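Orkindale Home Help > Walls and decorating > Wallpaper

Is "no-strip" lining paper a con, or has anyone used it on lumpy old walls?

Asked by Malsha Dissanayake in March
3 replies

We have a back bedroom in a terraced house in Semdale with plaster that must have been patched by everyone who ever lived there. There are ridges round the old fireplace, a dip by the window you could rest an egg in, and one corner that isn't square at all. We want to paper it in a small floral, nothing grand.

The man in the decorating shop in Mellor told me not to bother with plastering. He said to buy their thick lining paper, 2000 grade, hang it straight over whatever is there (including the woodchip on one wall) and then put the patterned paper on top the same afternoon. According to him it hides everything. He also wanted to sell me a special primer to go under it.

I've had one quote for a skim from a plasterer, and he says the opposite, that lining paper is a waste of money and I need the whole room done. Of course he does, he's a plasterer.

So I have two people telling me to buy the thing they sell. Has anyone done a room like this without being paid for it? I'd like to know what lining paper does and doesn't cover, if I can really put it over woodchip, and what happens at the bad corner when the pattern has to meet.

Replies

Pierina Parisi
Marked as helpful by 67 members

I've papered most of two old houses and I wouldn't trust either of them completely.

The grade number is thickness and not much else. 2000 is the heavy end. It will soften hairline cracks, old filler marks, scratches and the edges of small patches. It won't do anything for a dip. Paper follows the wall, so if you can rest an egg in it now you'll be able to rest an egg in it afterwards, with flowers on. "Hides everything" is shop talk.

Over woodchip, no. I tried it once in a hallway after being told much the same, and you could see every bump by evening light. Worse, the wet paste got into the old paper and a whole length of it let go from the plaster and took the new stuff down with it. Strip the woodchip. Score it, soak it with warm water, leave it longer than you want to, soak it again. Hire a steamer if it has been painted over. If the house is old, get a lead test kit for that paint before you go scraping or sanding it.

Then fill. The ridges round the fireplace can be scraped back and the dip built up in thin coats with ordinary filler and a wide blade. Hold a torch flat against the wall while you do it and you'll see far more than you do in daylight. It's a dull weekend's work, but it's cheap.

As for the primer, ask him what it does that watered-down paste doesn't. I size bare plaster with thin paste following the packet and have never had a sheet lift. Bare new plaster or something very powdery might be different, but an ordinary bedroom wall doesn't need a fancy tin.

Same afternoon is nonsense as well. I leave lining paper 24 hours at the very least, two days in cold weather. Hang it sideways if you can manage the lengths, so its joins don't fall under the joins of the top paper.

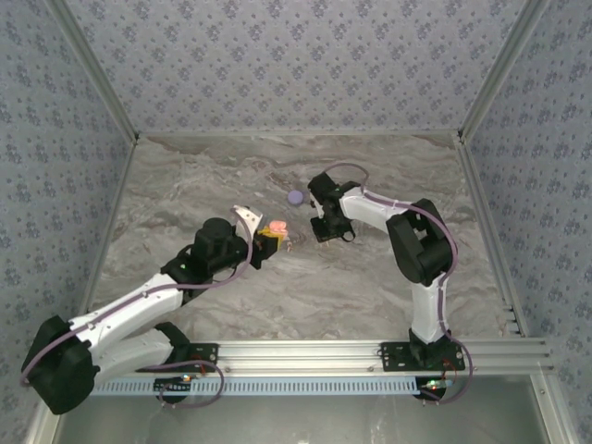
The corner is where people come unstuck. Never wrap a full width round it. Measure from the edge of your last piece to the corner at the top, middle and bottom, take the widest of those and add a bit, then cut the sheet down its length. Paste the first part so it just turns the corner. The other part starts fresh on the next wall, hung to a plumb line, overlapping that little turn. You lose a sliver of pattern. With a small repeat you won't find it again once the bed is in. With big stripes you'd see it for ever, so I think your small floral is a better choice than you're giving it credit for.

Start at the window and work away from it on both sides, and let the worst mismatch land behind the door. Buy a spare roll from the same batch. Check the batch numbers yourself in the shop, I've been handed mixed ones with a smile.

Reply from Vorkton

Just get it skimmed. I paid £149 for one wall and it was done before lunch. Papering over rubbish is still rubbish.

Comment by Malsha Dissanayake
One wall, though? I've got four and a chimney breast. And did you have to wait before decorating?

Comment by Vorkton
A few weeks I think. Can't remember. It was painted not papered.

Reply from semdale_sue

My mum always used lining paper and swore by it, but her walls were good to start with so I don't know how much that proves. One thing I'd check is damp. If the dip by the window feels cold or the plaster sounds hollow when you knock on it, that's a different problem and paper will just cover it up till it stains. Don't ring one of the firms that does a free survey though, they always seem to find something.

Comment by Pierina Parisi
Agree on knocking. Hollow all over and I'd take the plasterer more seriously. Hollow in one patch, get that patch done and ask him for a price on that alone.

Comment by Malsha Dissanayake
Knocked on everything. One hollow bit by the fireplace, the size of a dinner plate, the rest sounds solid. Have asked for a price on the patch and he has gone very quiet. Woodchip is coming off slowly.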